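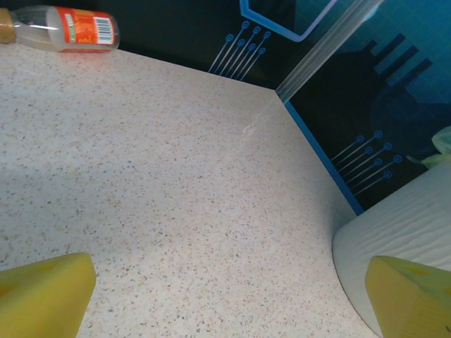 4. Table and bottles

This section explains how to prepare the Stollska corner table for the bottle sets. Please read all of it before you take the bottles from the box. For the assembly of the legs and the frame, see section 3.

4.1 What you need

Stollska table top, speckled, light color
Dark wall panels with the circuit print
Bottle set with caps on
Soft cloth, lukewarm water, a little dish soap
Spirit level, minimum 200 mm long

The panels are sold also separately under order number 744. The old panels from Rosness have the same height but a different clip, and they do not fit this table.

4.2 Preparing the table top

1. Wipe the table top with the damp cloth, then with a dry one. The speckles are part of the surface and can not be rubbed off. If you are in doubt whether a small dot is dirt, pass a fingernail over it.

2. Put the spirit level along the long side and then along the short side. Turn the feet until the bubble stays in the middle. A bottle that lies on its side will show you quickly if the table is not level.

3. Push the table top toward the corner of the two panels. It should touch both of them without pressing.

4. Tighten the clips under the table by hand. Do not use a tool.

Note: The print of the panels is dark and glossy, and light from a window or a lamp can be seen in it as a pale stripe, mostly in the corner. If this disturbs you, move the lamp a little to the side. Do not put matt spray on the panels.

Caution: Never lift the table by the panels. The clips will hold the panel, but they will not hold the table.

4.3 Preparing the bottles

1. Take only plastic bottles, up to 500 ml. Glass bottles must not be used on this table.

2. Close each cap firmly. Turn the bottle upside down over a sink for a moment and look for drops around the cap.

3. Leave the labels on. A label with a loose corner should be glued again, because it can stick to the table top and leave a mark.

4. Dry the outside of the bottle completely.

5. Lay the first bottle on its side, away from the front edge – one hand's width is enough. Let it go slowly. If it rolls, go back to step 2 of 4.2.

6. Add the other bottles one after the other. They may touch or overlap. It is not necessary to make a straight row, and the caps may point in different directions.
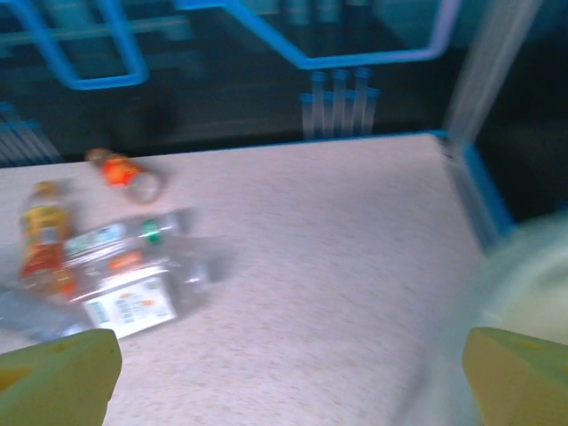
4.4 Mixed sets

You can mix clear bottles and colored bottles in one set, also small ones with larger ones. Labels in white, yellow or orange-red are easy to find on the light surface. A clear bottle with no label is much harder to see, so we recommend to keep at least one label on every bottle.

Bottles with a milky or cloudy content should be emptied and rinsed at the end of the day. With plain water they can stay closed for longer, but please change the water when it smells.

Caution: Do not put more than 6 bottles on the table at the same time.

4.5 Cleaning after use

1. Remove the bottles first, beginning with the one nearest to you.

2. Wipe up spilled liquid immediately. Check also the gap between the table top and the panels, where small amounts collect.

3. Clean the panels with a dry cloth only. Water with soap leaves gray lines on the dark print.

4. If sticky rests of a label stay on the table top, put a warm wet cloth on them, wait some minutes and wipe. Grestadex cleaner can be used for the table top – but never for the panels.

Spare clips and feet can be ordered from Graça Antunes in the parts office. Please write the color of your panels in the order. Changes to this section since the February edition were made by Ojārs Liepiņa and concern the steps 4.3 and 4.5.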